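21st October

Slept badly, then wrote the first two pages of the report for Trelberg before breakfast. They want one clear answer: can a machine take over the folding in the laundry room at Ullis, yes or no. I have been trying for days to write a clear answer and each time it becomes a paragraph with many commas.

Imelda Manalo telephoned at lunch. She has managed the linen at Ullis since before I came to this country, and she has more patience with my questions than I deserve. I asked her how long she needs for one shirt. She did not know, she has never looked at the clock. So she put the telephone on the shelf and folded one while I listened, and I felt a little foolish, sitting there with a pen and hearing cloth.

What she told me afterwards I want to keep. The folding, she says, is the small part. Before it comes the finding: where is the collar, which side is the front, is this sleeve inside out. Her hands do this when the shirt is still in the air. A machine must lay it down on a table first and then look at it, and if the sleeve is twisted it must decide if this matters. Towels are easier, she would give away the towels tomorrow. Fitted sheets she would not even show to a machine, out of pity.

I read again the notes I made in May after the visit to Vungate. I was more hopeful then. I wrote "by winter" in the margin and underlined it, and I am glad that only I have this notebook. In those notes I measured everything by the good attempts. Now I think the bad ones should be counted first, and also the minutes when a person stands beside it and waits to help. In the report I gave this its own section, number 2. Sánchez will say that it is too long. He prefers a table, and he is probably right that the people at Trelberg will read only the table.

The report has 59 pages if I include the appendix. I would like to lose the appendix.

My opinion tonight, which may be different tomorrow: for one plain shirt, on a clear surface, with good light and two arms that have nothing else to do, I would say yes, with care. For a full basket, where everything lies tangled and a pillowcase hides a sock, I would say not yet. It is strange that we call this work simple. My mother folded while she argued with the radio and never looked down.

Tomorrow I must write the part about starting positions. Before the first fold there is the question of where to hold. One gripper on the end of a sleeve and the other at the hem is a reasonable beginning, but then the other sleeve stays bunched, and somebody or something has to smooth it. I must also ask Imelda if she begins with the sleeves or with the hem — I forgot it completely on the telephone.
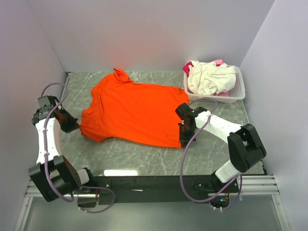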